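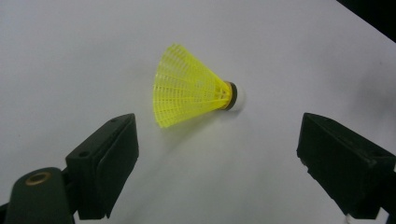

1/ Sorting nylon shuttles for storage – a thread

Thursday evening job. The club's practice shuttles have lived in a cardboard box at Pleditley hall since June and I am fed up with fishing them out by the skirt. They are going into clear pouches. Notes follow for anyone who runs a similar box.

Posted 1/25/24
Share (8) | Comment (14) | Print this post | E-mail this post

2/ Terminology first. The yellow part is the skirt. The rounded white end is the tip, or cork, whatever it is made of underneath. The dark band between the two is the collar. On many plastic shuttles the colour of the band tells you the speed: green slow, blue medium, red fast. Ours are dark brown to black, so the band tells you nothing of the sort. Go by the tube they came in, or by hitting them.

3/ The skirt is a moulded lattice. Long straight ribs run from the neck to the rim, crossed by thin rings. The ribs crowd together at the neck and that is the stiff end. The rim is the soft end. Nearly all the damage I find is at the rim or in the first couple of rings below it.

4/ Check against something plain and white. Yellow plastic on a green court or a wooden bench hides a split rib very well. On a white tabletop the openings in the grid show up clearly and an odd one stands out. Turn the shuttle one full revolution with the rim towards you, then look at it from the side.

5/ A rim with a slight wave to it is normal. The ribs end there and the edge is scalloped to begin with. What you are looking for is an oval rim, a flat spot, or a rib that has come away from its ring. An oval rim can sometimes be recovered. A broken rib cannot, and taping it changes the weight on one side.

Share (3) | Comment (6)

6/ Recovering an oval rim: hold it in the steam from a kettle for a few seconds, ease it round with a finger inside, stand it tip down in an egg cup until cool. Do not use boiling water directly. I tried that with a batch of Kevis shuttles and the skirts closed up at the neck. They flew like darts.

7/ Collar next. Grip the tip in one hand and the neck of the skirt in the other and twist gently. No movement is a pass. If the tip turns, it goes in the bin. Glue has never lasted more than a session for me – I have tried two sorts.

8/ Pick up by the neck or across the outside of the skirt with light pressure. Do not pinch the rim. A skirt that has been pinched flat and released looks fine on the table and wobbles in the air.

Share (5) | Comment (2) | E-mail this post

9/ The pouch. Clear plastic, boxy, tan fabric-edged seams along the corners and round the rim. It stands up open on the table by itself, so both hands stay free for the shuttles. Shuttles go in from the top, one at a time. The sides are creased but you can still see through them.

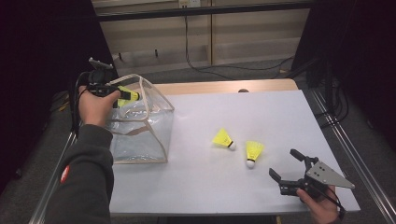 10/ On stacking. The proper way is nested in a tube, tip into skirt. It keeps the rims round and takes very little space. The drawback is that a tube hides everything except the end one, and at a junior session the tubes are lost by the second week. A pouch is worse for the rims and better in every other respect that concerns me.

11/ Do not overfill. Mine will physically take 35 if pressed down. I stop well short of that. The bottom layer carries the load and those are the rims that go oval. If the sides of the pouch bulge, take a layer out.

12/ Keep them away from heat and from frost. Nylon goes brittle when it is cold, and the first hard smash will crack a rib. The Jistonholm store cupboard has an outside wall, so in winter the pouches come home with me and live on a shelf in the spare room.

Share (4) | Comment (9)

13/ Cost, as somebody asked under post 9. The pouches were sold as travel wash bags, from Zapata on the high street. I would have paid more for a zip that runs the full way round. No opinion yet on how long the seams will last. The fabric edging is the part I would expect to go first.

14/ Labels. A luggage tag with the month the batch was first used, and nothing else. I used to write the speed on as well, but the juniors read it as a score. The hall has 300 or so of these in circulation on paper and I have never found more than half of them. Anyone with a yellow shuttle in the boot of the car, please drop it in at Pleditley before the next session.

Last updated: Thursday, 21:14
Print this thread | E-mail this thread | Share (22) | Comment (31)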